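Second-Hand Clothes and the Work of Sorting: Project Report

1. Background

Our project looked at what happens to donated clothes before they are folded. The idea came from Gilmar Leite, who helps at the Ellcombe clothing exchange and noticed that most of the time there goes to deciding and not to folding. In April we recorded 932 garments, and 27 of them could not be placed in any category.

2. Materials

We used one wooden table against a white wall, because colours are easier to judge there. The first group was faded cotton. Seams are important in this group: the stitching shows which way the garment should lie, even when the cloth is bunched.

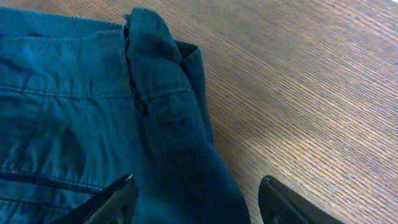
3. Method

Each garment was taken from the heap, opened, checked at the seams and laid on one side of the table. Dark clothes were the most difficult for us. A large navy garment, when it is crumpled, hides its own shape and also the smaller pieces near it.

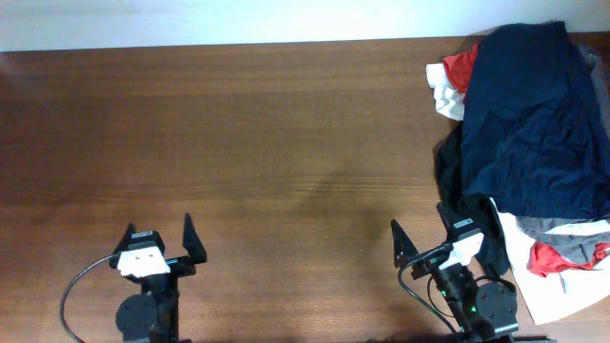 Department of Textile and Household Studies, Galindo College

We tried two orders of work. In the first, we began with the biggest piece. In the second, we began with whatever was on top. The second order was slower by seven minutes for one full heap, so we stayed with the first.

Denim was handled separately. It is heavy, it keeps its creases, and the doubled seam is the best place to start flattening.
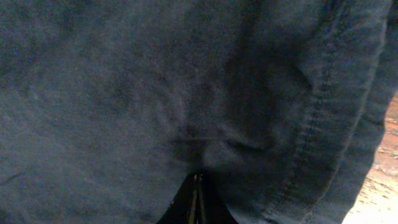

Blue denim with a stitched seam, close view.

4. Results and Discussion

Keeping the middle of the table clear helped more than we had expected. With navy cloth on the left and the mixed pile on the right, we could see what was still waiting.
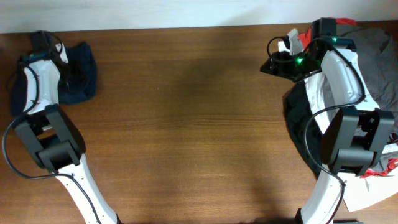 The mixed pile stayed the weak point of the method. Grey, black, white and red fabrics lay together in it, and our labels were made for single colours. We would like to try sorting by weight of cloth next time, and to repeat the count at the Jositz depot, where the clothes arrive in closed bags.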